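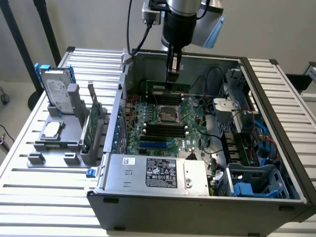 Fig. 2. La pinza con el módulo de memoria sobre la caja abierta.

Montaje de la memoria -- guía del club Jestberg

1. Ponga la caja tumbada en la mesa, sin la tapa lateral.
2. Cargue el programa Clavum y baje el brazo a velocidad lenta.
3. Compare el módulo con las ranuras negras. Debe quedar vertical antes de bajar los últimos 16 mm. 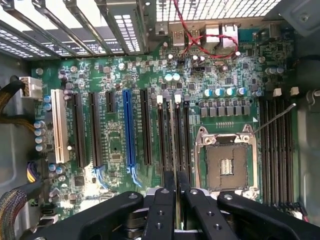
4. Baje hasta el contacto y pare.

Precaución: no meta la mano en la caja con el brazo activo.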